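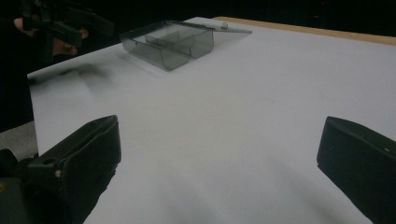

4. Setting up a badge job on the Dreltis heat press

Read section 3 first if the press has been moved or stored since its last use. The steps below cover woven and embroidered badges with an adhesive backing. For printed transfers, go to section 5.

4.1 Before you start

Check the backing sheet supplied with the badges. The adhesive grade is printed in the bottom corner and decides the dwell time. If the sheet is missing, ask the badge supplier for the grade. Do not guess it from the feel of the backing.

Sort the garments by fabric before you load any of them. Polyester and nylon mark more easily than cotton and need a pressing cloth throughout. Waterproof jackets should be sewn, as the heat can lift the inner coating.

4.2 Fitting the small platen

1. Switch the press off at the wall and let the upper plate cool fully.
2. Loosen the two locking knobs under the lower platen and lift the platen straight up.
3. Lower the small platen on to the post until it sits flat. It should not rock.
4. Tighten both knobs by hand. Do not use pliers.
5. Close the press gently with no garment in place and check that the plates meet evenly along all four sides.

Note: if one side meets before the other, open the press and refit the platen. Extra pressure will not cure a badly seated platen and may bend the arm.

4.3 Heating and pressing

1. Switch on and press MODE until the display shows badge program 7.
2. Wait for the ready light. The press can take up to 19 minutes to settle from cold.
3. Lay the garment on the platen with seams, zips and buttons hanging clear of the edge.
4. Close the press for a few seconds to drive out moisture, then open it.
5. Place the badge, cover it with the pressing cloth and close the press until the timer sounds.
6. Turn the garment inside out and press the same spot again for half the time.
7. Move the garment to a flat surface and leave it to cool before you test the edge of the badge.

Caution: the upper plate stays hot long after the press is switched off. Keep hands, cables and packaging away from it.

Caution: never leave the press closed when it is not in use. The silicone pad will take a permanent dent.

4.4 Test pieces

Press one test piece for every new fabric, even where the badge is the same as last time. Write the temperature, time and pressure setting on the piece with a laundry marker and keep it with the order sheet. On runs of more than 200 garments, press a second test piece halfway through – the pad softens as it warms and the pressure may need a small turn.

4.5 If a badge lifts

Edge lifts, centre holds: pressure too low, or a seam under the platen.
Whole badge peels away: dwell time too short, or wrong adhesive grade.
Shiny outline on the fabric: pressing cloth left out, or temperature too high.
Error 43 on the display: sensor lead loose. Switch off, let the press cool and see section 8.2.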